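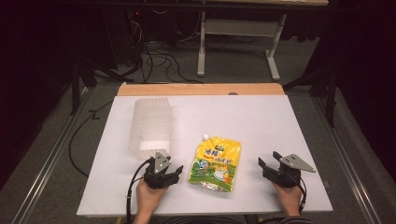
# The Bistholm Crossing

The ferry from Arkemcombe takes 87 minutes if the tide is kind, and I have loved every one of them since I was small enough to be carried on. My aunt used to say you could tell which families belonged to the island by who stayed out on deck past the harbour wall. We stayed out. We always stayed out! Even in the February gales, with our hoods pulled so tight we could only see a circle of sea the size of a saucer.

That June I was going back to ring the bell.

You'll need to know about the bell. It hangs in a squat little tower above the slipway at Bistholm, and in the old days somebody rang it whenever fog came in, three strokes and a pause, three strokes and a pause, until every boat was home. Then came the electric horn, a great grey Vollutix thing bolted to the end of the pier, and the bell was left to the jackdaws. It had been silent since before my mother was born. But the horn had packed up in the spring, the part was on order from somewhere enormously far away, and my aunt had written to me on the back of a seed packet: *Bell wants a ringer. You have the arms for it. Bring teabags.*

So I brought teabags. I brought 600 of them, which filled most of a rucksack and made me smell wonderful.

The MacAulay was the same boat it had ever been, blue below and rust above, with the same bench by the funnel where the warm air came up through the slats. I sat there and ate a cheese roll and practised the rhythm on my knee. One, two, three, pause. A gannet went in off the port side like a dropped knife, and then another, and then the whole sky was at it – dozens of them folding up and falling – and I stood on the bench and cheered like a fool.

My aunt was waiting on the slip in her wellingtons. She took the rucksack, smelled it, nodded, and handed me a pair of leather gloves that had been her father's.

"Fog by six," she said.

It was ten past four and there wasn't a cloud anywhere. I said so. She looked at me with real pity.

We had our tea in the kitchen with the back door open, and she told me all the things I'd forgotten. Pull with your legs. Let the rope go up through your hands, don't chase it. If a jackdaw shouts at you, shout back. I wanted to write it all down but there wasn't time, and anyway she was enjoying herself too much for me to go hunting for a pencil. 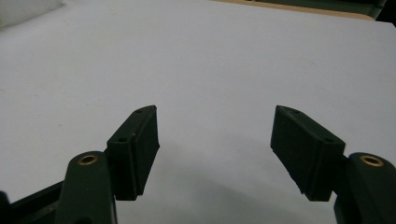
Was I nervous, the woman from the shop wanted to know, putting her head round the door, because she certainly would be, with four boats out and her own brother on one of them?

"She isn't nervous," said my aunt.

I was terribly nervous. I was also happier than I'd been for months, and the two things were so mixed up together that I couldn't have told you which one was making my hands shake.

The fog came at five to six. It slid round the headland as quietly as a cat, and first the pier went, then the water, and then the slip right under the tower window. I put on my great-uncle's gloves – no, my grandfather's, I was muddling everything by then – and took hold of the rope, and pulled with my legs.

Oh, the noise! I had imagined something sweet. It was a huge, cracked, furious clang that came down through the rope and into my teeth. Every jackdaw on Bistholm went up at once, screaming. I screamed back. Three strokes and a pause. Three strokes and a pause.

In the pauses I listened. The first engine came after a long while, very faint, then a second one close behind it, and voices, and a thump of rubber against stone. My aunt called up the stairs each time. Two in. Three in. My arms had stopped belonging to me. I rang on into the white, and somewhere out beyond the pier a man's voice started to sing along, badly, keeping time with the bell.

"That's her brother," my aunt shouted. "Don't you dare stop!"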